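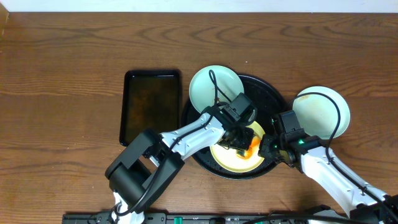 TECHNOLOGY

Wanted: patient people to clear the table, again and again

Thu 12 December

A company in Fladinbridge is paying people to move plates about, and would like them to be a bit less tidy.

Purkberg, which has two floors above the old Derkach carpet showroom, is gathering examples for a learning system that it hopes will one day clear up after lunch. Staff take the controls of a pair of white robot arms, guide them through a small household job, and then put everything back more or less where it was so that they can do it again. Each go is saved as an example. The software studies the pile and tries to work out what all of them have in common.

By the end of last week the pile stood at 2,509 examples, of which 2,389 were judged fit to use. The rest were thrown out for reasons that the company's log records in a commendably flat tone. "Operator sneezed" appears more than once. So does "plate left table".

The work is done at a brown wooden table with a black tray, a large round black one beside it and a handful of plates in pale green and yellow. The day's business is a bright orange item on the yellow plate, with a gripper on either side of it. It is a job that a hungry toddler would finish in a second and a half, with no funding at all.

Lev Mykhailiuk, who runs the sessions, is used to the comparison.

"People come up the stairs expecting something out of a film," he said. "Then they watch somebody spend a minute picking up one thing, and they ask where the toilets are."

The minute matters, he says, and so does the fumbling. In the first weeks the operators were asked to be as neat as they could, and they obliged. The result was 481 examples of beautiful, unhurried work, all of it begun from nearly the same spot. The system learned from them with great devotion. It would reach for the middle of the plate with complete confidence whether or not there was anything in the middle of the plate.

Since September the instructions have been looser. Plates are set down at odd angles or half on top of one another. Operators may miss, back off and try again, provided that they do get there in the end, and a recovery from a bad start is now prized above a clean run. A sheet pinned by the door reads "PLEASE DO NOT STRAIGHTEN THE PLATES", the last four words underlined by a different hand.

This has been hard on some of the staff. Mykhailiuk said that one operator, a former silver-service waiter, had to be moved to another table after he was found lining things up between turns "without knowing he was doing it". He is now on towels, where he is said to be happier, and where the trouble is that he folds them too well.

Using two arms at once brings its own difficulties. Most people, asked to steady something with one hand and lift it with the other, will do so without thinking. Asked to do it through a pair of grippers, they begin to think about it a great deal. New starters are given three days before any of their work is kept, and the company says that the second day is usually the worst.

"On the first day you're terrible and it's funny," Mykhailiuk said. "On the second you're terrible and you've told your family about the job."

Purkberg employs 51 people, almost half of whom now spend at least part of the week at the controls. That includes the finance director, whose examples are apparently rather good and who has been known to mention it. Sessions last 40 minutes, with a break in between that was brought in after complaints of stiff shoulders and, in one case, of dreaming about saucers.

Money for the project comes mainly from Donamine, a catering supplier with an interest in canteens and a less patient view of timetables. It had hoped to see a trial in a working kitchen by the spring. Purkberg now speaks of "a kitchen-like setting", and a spokeswoman would not be drawn on how like a kitchen it would have to be.

As for how well the learning is going, the company is cautious. The latest version of the system can finish the simpler plate jobs by itself more often than not, it says, though it declined to put a figure on "more often". It is at its weakest when two plates overlap, and it has a habit of pausing over an object for several seconds before it moves. The engineers think this was picked up from one of the operators, and have a fair idea which one.

Neighbours have raised no objection to the work, though the café across the road has noticed an effect on its lunchtime trade. Purkberg's people come in as a group, the owner said, and are pleasant enough, but they will not bring their plates back to the counter.

The company is looking for four more operators to start in the new year, on day and evening shifts. No experience is needed. Applicants will be asked to spend ten minutes at the table as part of the interview, and are advised that the plates will be crooked when they arrive and should be left that way.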